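**Range safety officer reprimanded after Hemholm exercise**

**tmansilla_m:** My brother's company was at Hemholm in July. A live grenade was dropped in bay 2 and the sergeant got the private over the wall in time. Now the sergeant has a letter in his file. Why?

**Renato Echeverría:** Because 115 soldiers went through that day with one safety officer – him. He signed the plan.

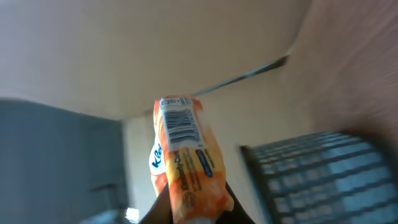
**Zulema Painemal:** He signed what battalion handed him. The letter should go higher up.

**Renato Echeverría:** Signing still counts. He could have refused.

**tmansilla_m:** Refused how? They had roughly 177 on the list before the cuts.

**Telma Godoy:** He has a right to file a rebuttal. Tell him to ask for the deadline in writing.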